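Fletcombe Software Group
Minutes of the regular meeting, August 10, 2025
Status: draft, to be confirmed at the next meeting

Present: the control, perception, planning and tooling leads; the Brandance liaison, by phone.
Apologies: the simulation lead, whose build was still running.

1. Minutes of the last meeting

Accepted with one correction. Under item 4, "the planner is finished" should read "the planner is finished for now". The planning lead asked that it be noted who said it first. It is not noted.

2. Actions carried over

Rename the two configuration files that are both called final. Done. They are now called final and base, and final is the one to leave alone.

Move the logs off the control computer. Partly done. The old logs are on the shared drive and the new ones are filling the space they left.

Write up the coordinate conventions. Not done, third meeting running. Carried over again, this time with a page limit of one.

3. Perception

The colour and shape classifier (Surkus) has been retrained on the block set: cylinders, stars, hearts and the rest, in red, yellow, blue and green. Colour is giving no trouble. Shape is good when a block is on its own and poor when blocks are touching, where the segmenter likes to return two neighbours of the same colour as one large, ambitious object.

The tooling lead asked whether we could simply keep the blocks apart. The perception lead replied that separating them is the task.

Agreed to add depth edges to the segmenter's input and to report touching and separate blocks as two different scores. The single combined score has been flattering us.

Action: perception to label another 300 cluttered views and circulate both scores.

4. Planning

Discussion of the push planner, which chooses a contact point and a direction for each block and then hands the lot to control. Sorting by colour is the test in use. The planner handles open board well. It is less sure of itself in a cluster, where pushing one block means pushing whatever is leaning on it, and the cost function has no opinion on that at all.

Two proposals were put. The first was to model the whole cluster and predict where everything goes. The second was to start with the outermost block, look again, and repeat. The first was felt to be more interesting and the second was adopted.

There was a longer exchange about standing blocks. The planner treats every block as a flat outline, so a star on its points and a star on its face have the same plan and very different afternoons. Contact height will be added as a planning variable. For stars the planner will also need to know which way the face is turned, and perception confirmed that it can supply this, within reason.

Action: planning to put contact height into the cost function behind a switch, switched off by default.

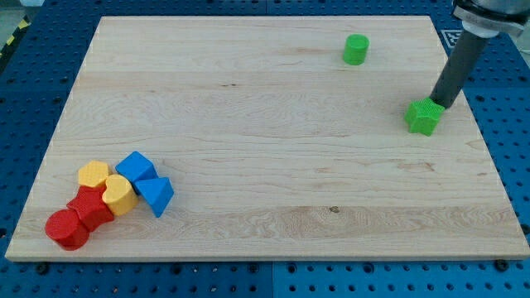
5. Control

The downward force limit was raised from eight newtons to 12 during testing and had not been written down anywhere. It has now been written down here. Control would prefer to go back to eight and fix the approach speed – the meeting agreed.

The contact detector still reports contact on fast moves through open air. Filtering cures this and adds a delay of 40 milliseconds, which the planning lead described as generous. A lighter filter will be tried, with the heavy one kept for descents only.

Action: control to restore the old limit, and to put all limits in one file with a comment beside each.

6. Tooling

The replay viewer (Fabbri) now steps backwards as well as forwards. This was received with more warmth than anything else on the agenda.

Ticket 2039, in which the marker calibration is silently skipped if the tool is started from the wrong folder, has been reopened. The earlier fix was to tell people to start it from the right folder. The new fix will be an error message, in large letters if the terminal allows.

Agreed that no run is to be compared with any other unless the calibration file is saved alongside it.

7. Brandance integration

The liaison asked for a date for the first joint release. December was offered, and the liaison asked which December. This year's, subject to items 3, 4 and 5. The interface document will be frozen before then, and changes after the freeze will need agreement from both sides.

8. Other business

The control lead asked that people stop naming branches "temp". There are several, and two of them are in use.

Next meeting: same room, same time, coordinate conventions first on the agenda.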